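Reusing pulp trays for seedlings – worth it?

zulema_o
Hi all. I've been saving the brown paper-pulp trays my Tresham veg box comes in and I've got 60 of them stacked in the laundry. Can I start tomatoes in them or am I kidding myself?

Signe L.
Do it! I've used them since June for lettuce and basil. Poke a few holes, fill with mix, bottom water. Mine last six weeks before they go soft.

bohumila
Six weeks?? Mine grew grey fuzz in 10 days. I went back to plastic cells and I'm not sorry. Pulp wicks all the moisture out of the soil – you water twice as often.

Signe L.
Fuzz is an airflow thing, I reckon. Don't butt them up against each other. And the fuzz is harmless.

bohumila
Harmless maybe, but it put me right off my basil.

romana_h
Somewhere in the middle here. Fine for quick greens, too shallow for tomatoes. I keep a few out on the table and sort them by size before I fill anything, so the same sorts go together.
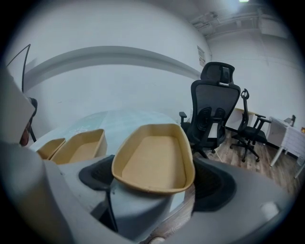

zulema_o
Can I tear them up and put them in the compost afterwards?

romana_h
Plain uncoated ones, sure. Soak them overnight first, then rip them into strips and mix them in with your kitchen scraps. Shiny ones go in the recycling.

bohumila
Mine are still sitting in the heap whole, for the record. Should've ripped them.

zulema_o
Right, lettuce it is. Tomatoes can have the yoghurt tubs.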